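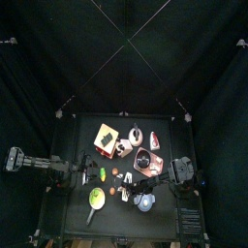

**Figure 7.1** Two robot arms over a black work surface enclosed by dark fabric.

# Chapter 7: Enamel Wear and Tooth Sensitivity

Enamel is the hardest tissue in the body, but it has no living cells once the tooth has come through the gum. Bone can mend after a break and skin closes over a cut. Enamel that has been worn away stays lost. Small amounts of mineral can be put back into a softened surface by saliva and fluoride, and much of this chapter deals with how far that process can be relied on.

Chapter 6 dealt with decay, in which acid is made by bacteria living in plaque. The wear described here has other causes. Three terms are used throughout and students often mix them up:

- **Erosion** – loss of tooth surface by acid that does not come from bacteria, such as the acid in fruit juice or from the stomach.
- **Abrasion** – loss caused by rubbing against something other than a tooth, most often a toothbrush.
- **Attrition** – loss caused by teeth rubbing against each other, as in grinding during sleep.

Most patients show more than one of these. A person who drinks a glass of orange juice and brushes hard straight afterwards has softened the enamel and then scrubbed it. The dentist sees only the result and has to work back to the cause by asking questions.

## 7.1 Why worn teeth hurt

Beneath the enamel lies dentine, which is softer and yellower. It is crossed by very fine tubes that run from the outer surface of the dentine towards the pulp, and these tubes contain fluid. When the dentine is exposed, cold air, sweet food or the touch of a probe makes the fluid move. Nerve endings near the pulp respond to the movement and the patient feels a short, sharp pain.

The pain of sensitivity stops soon after the trigger is taken away. Pain that lingers after a cold drink, or that wakes the patient at night, points to inflammation of the pulp and should be looked into separately (see Chapter 9).

Gum recession is the other common route to exposed dentine. The root is covered by a thin layer called cementum, which wears off quickly once the gum has drawn back.

## 7.2 The Bravberg survey

Several sections of this chapter draw on a survey by Getachew Mersha and Leopoldo Chávez, carried out at dental practices in Bravberg and Grumden. They examined 978 adults and recorded wear on the front and back teeth separately. Of these adults, 434 had at least one surface with exposed dentine. Only 52 had come to the practice to complain of sensitivity.

The gap between the last two figures deserves attention. Wear is often slow, and the pulp can lay down extra dentine on its inner wall as the outer surface is lost. A heavily worn tooth may therefore give no pain at all, while a small notch near the gum can be very sore.

## 7.3 Taking a history

Before looking in the mouth, ask about diet, heartburn, medicines, brushing and any habit of clenching. Ask when acidic drinks are taken as well as how often. Sipping over a whole afternoon does more harm than the same amount drunk with a meal.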